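Setting up the two-arm shelf cell after a move or a rail change

Arkport bench notes, last revised December 8, 2019

These steps cover the two-arm shelf cell on the Vetau frame. Follow them after the cell has been moved, after an arm has been taken off the front rail, or when the grippers start to miss the bottles by a small margin. Allow 61 minutes for the full procedure. You need a set of hex keys, a steel rule, a soft cloth and the Skukonside setup sheet.

Before you start

Switch off both arms at the supply and wait for the indicator lights to go out. Clear the shelf and the table. Wipe the tabletop and the inside of the walls, which pick up marks from the grippers.

1. Check the front rail

Put the rule along the aluminium rail and look for a gap. The two arm mounts clamp to this rail, so any twist in it shows up at the gripper. Tighten the rail ends first, then the mounts. Measure between the mounts and write the figure on the setup sheet.

2. Route the camera cables

Each gripper carries a camera on top, with a purple cable running back down the arm. Leave a generous loop at the gripper end. Move the arm by hand through its full reach and watch the cable as you go. If it pulls straight at any point, let out more slack and refit the ties. Push the connectors home with a thumb, never with pliers.

3. Place the shelf

Stand the shelf towards the back wall, square to the front rail. Press down on each corner of the upper board. If it rocks, reseat the legs. Fixings tend to work loose by March if the cell is in daily use, so check them then as well.

4. Home the arms

Power up the left arm, home it, then do the same with the right. Load the Ñahui profile and set the speed limit to 19 per cent. Keep your hands outside the walls from here on.

5. Load the shelf and run

Put the glass bottles on the upper board, and the cans and plastic bottles on the lower one. Run the slow programme 2 times. Stop the cell if a jaw touches the edge of a board. Correct the shelf position and begin again from step 3.

When both runs are clean, raise the speed limit in stages. Repeat the cable check every 800 cycles.

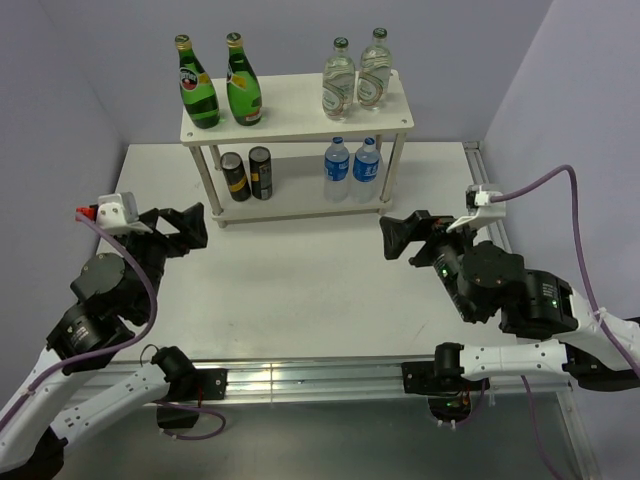
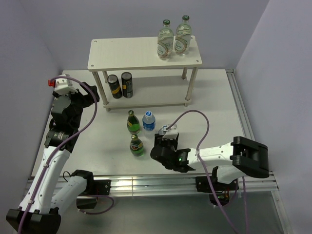 Shelf cell with both arms on the front rail. First picture: bottles and cans on the two boards. Second picture: two green bottles and a water bottle on the table.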